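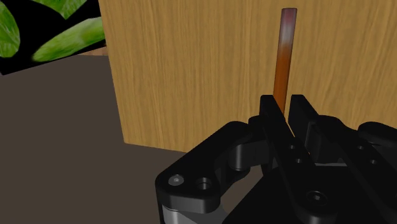 Figure 1. Simulated wrist view, upright rod task: gripper fingers open on either side of the rod, wooden block behind.

Gasitbridge Demonstration Collection Project
Progress Report to the Suwannarat Fund
Thu 16 July
Submitted by Siriporn Nakpan, Project Lead

1. Purpose of this report

This report covers the second period of the grant. It describes the simulated demonstrations gathered to date, the condition of the collection, changes made to the work plan, and spending against the approved budget. It should be read with the first period report, which set out the task list and the acceptance rules.

2. Summary of status

The grant calls for 600 accepted demonstrations of a robot arm picking up and placing slender objects in simulation. Roughly 200 had been accepted when this report was prepared. The work plan anticipated a higher number at this stage. The shortfall comes mainly from a rebuild of the contact settings in the simulator, described in Section 4, during which recording was suspended. Recording has since resumed, and the project team does not request an extension at this time.

3. Collection activities

Demonstrations are recorded by trained operators who drive the simulated arm with a hand controller. Each recording contains the camera views, joint positions, gripper opening, and the operator's commands. The learning system is given the images and joint positions and is trained to produce the commands.

The current task set is named Flulledura. In each task the arm approaches a thin upright rod, closes on it, lifts it clear of the floor, and sets it down at a target position. Large objects are placed near the rod so that the approach is restricted and the background varies. Surface patterns are drawn from a shared library. In the view shown in Figure 1, a wood-grain block stands directly behind the rod and a panel printed with green leaves on black is set farther back on the left.

The wrist camera has proved to be the most important view for this work. At close range the fingers hide the lower end of the rod, and the operator must judge alignment from the part that remains visible above them. Operators were at first instructed to use the overhead view for the final approach. Vichien Suwannarat reviewed the early recordings and found that operators who relied on the wrist view made fewer corrections before closing. The written instructions were changed accordingly, and all operators have been retrained on the new version.

Two operators were added during the period, bringing the total to 5. Training was led by Sunee Khunthong. New operators complete a practice set that is stored separately and is not counted toward the grant total.

4. Simulator changes

During the first weeks of the period, reviewers noted that the rod sometimes slid between closed fingers in a manner inconsistent with the grip force recorded. The cause was traced to the friction values assigned to the finger pads, which had been carried over from an earlier model of the gripper. Boonsong Suwannarat corrected the values and rebuilt the contact settings. Recordings made under the old values were withdrawn from the accepted total and moved to an archive. They remain available to the Fund on request.

The rebuild also required changes to the replay tool, which reruns each recording from its stored commands and compares the final position of the rod with the original. Replay is now carried out nightly on all new recordings.

5. Quality review

Every recording is examined by a reviewer other than the operator who made it. A recording is accepted when the task is completed, the replay matches, and all camera views are present for the full length of the episode. Chutima Yimyam manages the review queue and keeps the log of rejected recordings.

The most frequent grounds for rejection this period were contact with the background object during the lift and long pauses before closing. The second of these was the subject of some discussion. A pause does not prevent completion of the task, but a system trained on many such examples tends to hesitate at the same point. The team has decided to keep recordings with short pauses and to reject those in which the arm stops and the operator appears to begin the approach again. The rule has been added to the reviewer handbook.

6. Interim training result

A first model was trained on the accepted recordings. It approaches the rod dependably when the rod stands well clear of other objects. Performance is weaker when a large object is close behind the rod, and weaker still when the color of the rod is near that of the background. These conditions are underrepresented in the present collection and will receive priority in the coming period.

The result is reported for information only. The grant does not set a performance target until the full collection is complete.

7. Budget

Spending on operator hours was below plan while recording was suspended. Spending on computing was above plan owing to nightly replay. The team asks the Fund to approve a transfer of unspent operator funds to the computing line. No change to the overall award is sought. A line-by-line statement is attached as Annex A.

8. Plan for the next period

Recording will continue on the Flulledura tasks, with additional scenes in which the rod and background are similar in color. Storage of the accepted recordings will move to the Butbridge server before the end of July, and access details will be sent to the Fund's technical reader once the transfer has been checked. The reviewer handbook will be reissued with the rule on pauses and with sample recordings of accepted and rejected lifts.

Questions concerning this report may be directed to Siriporn Nakpan. Questions concerning Annex A should be sent to the Gasitbridge finance office.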